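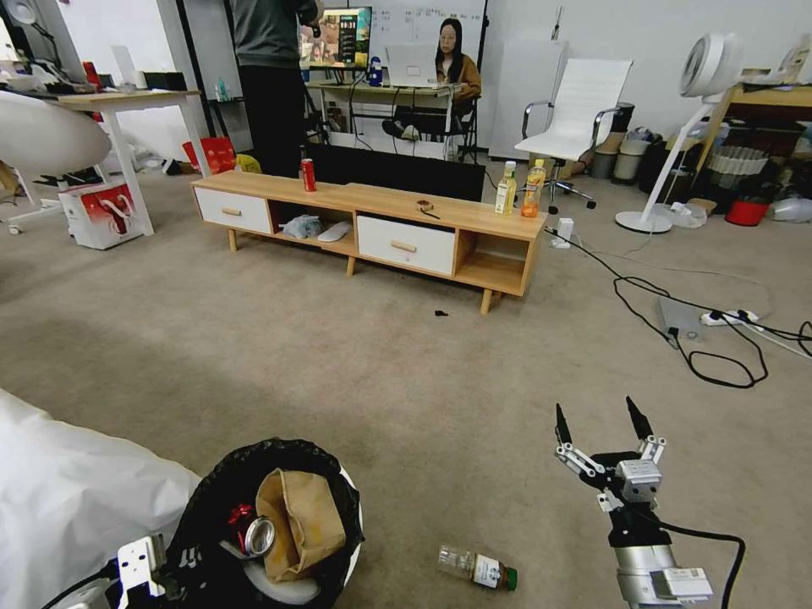
Botella de tapón verde en la moqueta, cubo a la izquierda, pinza a punto de entrar en faena.

Marzo - por Rosalba Ferraro

Última actualización: marzo, 18:40

Página de la galería de Skistis, sala grande de Wodura. Tarea de esta tanda: recoger el salón. Envases y papeles al cubo, lo que no es basura se queda donde está. Todo por control remoto, el robot no decide nada todavía, lo lleva una persona con los mandos y nosotros guardamos lo que hace. Subo esto deprisa entre toma y toma, ya corregiré.

Cámara de cabeza, o sea lo mismo que ve el que conduce. Quien venga de las galerías anteriores (las de la mesa, las de doblar paños) que se vaya acostumbrando al ángulo, aquí todo se mira desde arriba y los objetos del suelo quedan lejos.

LA TAREA

Frase que lleva cada episodio: "recoge la basura y tírala al cubo". Así, en minúsculas y sin punto. Leonardo la escribió con punto en una parte y luego hubo que limpiarlas a mano, gracias Leonardo.

Orden libre. Al principio poníamos siempre suelo primero y mueble después, pero salían demos calcadas unas a otras. Ahora cada uno empieza por donde quiere. Primo va siempre a por lo más difícil. Guido deja el suelo para el final y se le nota, va cansado y se agacha mal con el robot.

Qué cuenta como basura: envase vacío, papel arrugado, trozos sueltos. Qué no: cables, cargadores, ratones, ropa. Las botellas con líquido NO se tiran, se quedan encima del mueble. Esto lo hemos discutido más de lo que merece. Queda así.

LO DEL SUELO

La botella pequeña tumbada es lo que más cuesta. Transparente, sobre moqueta beige, y con el tapón mirando a la derecha hay que girar la muñeca antes de bajar. Si bajas primero y giras después la empujas y rueda. Truco de Ottavio: abrir la pinza del todo, apuntar a la etiqueta, que es lo único que se ve bien, bajar despacio y cerrar a media fuerza. Con fuerza entera el plástico se hunde y se escapa de lado.

El trocito negro delante del mueble. Pequeño. Desde los mandos parece una sombra, hay quien se lo deja y da la toma por buena. No es buena. Si queda algo en el suelo se marca como incompleta y ya está, también sirve, pero hay que marcarla.

Ojo con la zona de la derecha - cables negros por la moqueta y la regleta blanca. Por ahí no se pasa con la base. Si un objeto acaba rodando hacia los cables se para la toma, se apunta y se vuelve a empezar. No se intenta pescar. Guido lo intentó.

LO DEL MUEBLE

Mueble de tele bajo, madera clara, dos cajones blancos. La altura es cómoda para el Rakena, casi no hay que mover el torso. Lata roja hacia la izquierda del centro, las dos botellas en el extremo derecho, una amarillo pálido y otra naranja.

La lata se coge por los lados y a media altura. Nunca por el borde de arriba, los dedos resbalan y se cae para atrás, y detras está el panel negro de canto. Recuperar una lata de ahí son varios minutos y la toma se pierde igual.

Los huecos de en medio no se tocan en esta tarea. Lo gris arrugado se queda dentro. Habrá otra tarea de vaciar huecos y cajones, la lleva Primo, cuando la tenga escrita la enlazo.

Los tiradores de los cajones son de madera, redondos, y los dos dedos de la pinza los agarran bastante bien según Ottavio. Lo apunto por si le sirve a alguien para la siguiente.

EL CUBO

Redondo, bolsa negra por dentro. Va a la izquierda a propósito, obliga a cruzar con el brazo derecho o a pasar el objeto de una mano a otra. Queremos las dos cosas en los datos. Los novatos cruzan siempre, los que llevan tiempo pasan de mano. El paso de mano queda muy bonito cuando sale y fatal cuando no.

Soltar desde arriba, con la pinza encima de la boca, sin meterla. Si la metes la bolsa se engancha en los dedos y sales con el cubo colgando. Esperar un segundo después de abrir. Un segundo entero. Mucha gente abre y se va con el brazo a la vez, y el modelo aprende eso, que tira las cosas fuera por llegar antes.

El cubo no se vacía entre tomas salvo que rebose. Bolsa de papel marrón de pie, una lata plateada tumbada, algo rojo detrás: esa mezcla nos viene bien, no queremos que aprenda que el cubo siempre esta vacío.

CÓMO SE CONDUCE

Grutolitz abierto en el portátil, mandos en la mano, pedal para grabar. Pisar antes de mover, no al reves. Postura de inicio igual para todos: brazos recogidos, pinzas abiertas, cabeza mirando al mueble.

Retardo notable si alguien está subiendo datos a la vez. Por favor no subir nada mientras otro conduce. Va por todos, va sobre todo por mí.

Turnos de 40 minutos y descanso. Primo dice que él aguanta más. Las tomas de Primo a partir de ahí dicen otra cosa.

Si te equivocas, corrige y sigue. No pares por un fallo pequeño. Una toma donde se cae la botella y se vuelve a coger vale mucho, de las que más, porque el robot también la va a tirar cuando vaya solo y algo tiene que saber hacer después. Lo que no vale es quedarse quieto pensando con el brazo en el aire. Si tienes que pensar, suelta el pedal.

CON LA MANO

Hay una parte que no va por mandos. Para el giro de muñeca de la botella probamos a llevar el brazo cogido, motores en blando, y enseñarle el gesto directamente. Sale más suave, eso es verdad. Pero la mano del que enseña se mete por medio de la cámara y hay que tirar la imagen, solo aprovechamos el movimiento. Ottavio quiere seguir. Leonardo no. De momento cuatro tomas guardadas aparte en su carpeta, no mezclar con las otras.

NÚMEROS

30 tomas por turno es lo que pedimos. Casi nadie llega en el primero, no pasa nada.

2.992 episodios en Skistis contando todas las tareas, a la hora de actualizar esto. Incluye incompletas. No incluye las de Ottavio con la mano.

ENTRE TOMA Y TOMA

Recolocar. No en el mismo sitio, moverlo todo un palmo, girar la botella, cambiar la lata de lado. Si lo dejas igual se nota mucho en los datos y Leonardo te lo devuelve.

La gente de la sala sigue a lo suyo, trabajando al fondo, de pie o en la mesa. Bien. No hace falta apartarse, basta con no cruzar por delante del mueble mientras está el pedal pisado.

Mirar los dedos negros de la pinza de vez en cuando, se les pega pelusa de la moqueta y pierden agarre. Paño seco. Y el cable negro que baja por el lado derecho: que tenga holgura antes de girar la muñeca del todo. Si tira, parar y avisar a Guido.

PENDIENTE

- Repetir las de la lata con la lata en el extremo izquierdo, hay muy pocas.
- Decidir si el papel arrugado cuenta cuando está pegado a un cable. Yo digo que no.
- Etiquetar lo de Guido, que graba mucho y no etiqueta nada.
- Probar el cubo al otro lado, al menos un turno.

Dudas de la tarea, a Leonardo Guerra. De los mandos, a Ottavio Mancuso. Si falta algo en esta página me lo decís y lo meto a la vuelta del descanso.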